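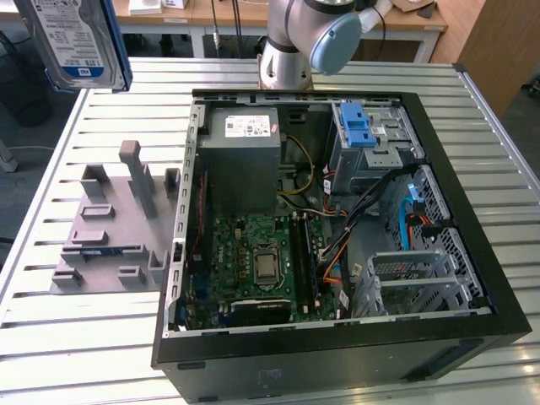 # Taking PCs apart, over and over: thread

**1/**
We're up to 483 recorded demonstrations on the desktop teardown task, so I'm going to write down how we collect them. Several people asked after the last thread and I kept answering in pieces.

**2/**
The task is desktop computers with the side panel off. Drives, memory, cables, expansion cards. A person drives the arm through one removal or one placement and we record all of it. The recordings train a policy. The project is called Stiltwood. I work on the data side and don't touch the model much.

**3/**
One episode is one part. We tried recording a whole teardown as a single long take early on and gave up on it. If the operator fumbled a cable near the end, we had to decide whether the good stuff before it still counted, and we never decided the same way twice.

**4/**
Drives are the biggest group right now. A 3.5-inch drive is a decent first object. It's stiff, it's a plain box, and the gripper can hold it by the side. The label gives the cameras something to look at.

**5/**
The hard part with a drive is everything near it. Wires sag into the space you need. Two cases of the same model will have the cables lying in completely different places depending on who was last inside. We want that mess in the data, so operators are told not to tidy.

**6/**
They tidy anyway. Wiremu Cartwright caught me doing it on my own episodes. I was tucking the power wires down before hitting record and had no idea. We threw out 17 of mine.

**7/**
The case lies on its side on the metal table with the open side up. The gray plate to the left of it is a printed fixture with blocks and posts, and it has a holder for a small circuit board. The plate gets bolted down. The case doesn't. We move it a little between episodes and turn it a bit too.

**8/**
How much is "a little"? We used to leave it to the operator, and everybody shoved the case the same direction. Now the recording software shows an offset and an angle and you match it by eye against a strip of tape. It's not precise. It doesn't have to be.

**9/**
Someone asked what the operator sees. Same camera views the policy gets. You can look up at the real table while you're resetting, but once you press record you work from the screens. If you use your own eyes you'll do things the model has no way of copying, like reaching behind the power supply for a connector no camera can see.

**10/**
New operators hate this for the first day or so. Then they slow down and it gets better.

**11/**
Labels. Each episode gets a part name, a start state, an end state, and one of three grades: clean, recovered, failed.

Clean means no regrasp.
Recovered means something slipped or snagged and the operator fixed it.
Failed means they stopped.

**12/**
We keep all three. Recovered episodes are the ones Abimbola Oyelaran asks for most. She trains the policy, and her complaint about the first batch was that it was too good. The arm had never seen itself slightly wrong, so when it got slightly wrong it just kept going.

**13/**
So now we do some on purpose. Start with the gripper off to one side, or too low, or with the drive held at a bad angle, and record the way back. We trim the setup so the bad part isn't in what the model learns from. Only the fix is.

**14/**
Things that ruined episodes this month, no particular order:

- clock drift between two of the cameras
- operator bumped the table leg
- gripper pads worn smooth, drive slid a bit on every lift
- somebody opened the blinds halfway through
- I forgot to change the part name after lunch and labeled a whole run of drives as memory

**15/**
The blinds one we ended up keeping. Light changes in real life too. We just log it.

**16/**
Grip pads we now swap on a schedule. We'd been waiting until they looked bad, and by the time they look bad you've already recorded a lot of slipping that you don't want.

**17/**
On speed: a clean drive episode takes less time than the reset after it. Putting the drive back, shifting the case, checking nothing is pinched, matching the tape. If you're planning something like this, budget for resets. I budgeted for recording and was off by a lot.

**18/**
We did think about letting the arm do its own resets. Put the part back, record that as an episode too. It works for drives laid on the table. It does not work for anything that has to go back into a slot with a latch. For those a person does it by hand.

**19/**
Where the machines come from: Draltwood, a reuse shop across town, lends us retired office desktops by the pallet and takes them back when we're done. They pull the data and wipe the drives before anything leaves their building. None of the drives on our table has anything on it.

**20/**
Different cases matter more than more episodes on the same case. I didn't believe this until Abimbola ran it both ways. Same number of episodes, one set from a single case, one set from 10 cases. The second policy was worse on the familiar case and a good deal better on one it hadn't met. We'll take that trade.

**21/**
Target for the full set is 2,375 episodes by the end of September. At the current rate we'd miss it. A second station would get us there, and the table for it has been delivered. The arm has not.

**22/**
Things I'd like to hear from other people doing this:

How do you grade episodes where the part comes out fine but a cable gets dragged? We call it recovered if the operator noticed and clean if they didn't, and I know that's a bad rule.

**23/**
Also, has anyone had luck with thin flat cables? The SATA ones are stiff enough to push around. Ribbon cables fold up and the gripper loses them. We've parked those for now.

**24/**
Going to stop here, there's a case to swap. Next thread will be on memory sticks, which are going badly. July 2018 numbers for those go up once Wiremu has checked the labels.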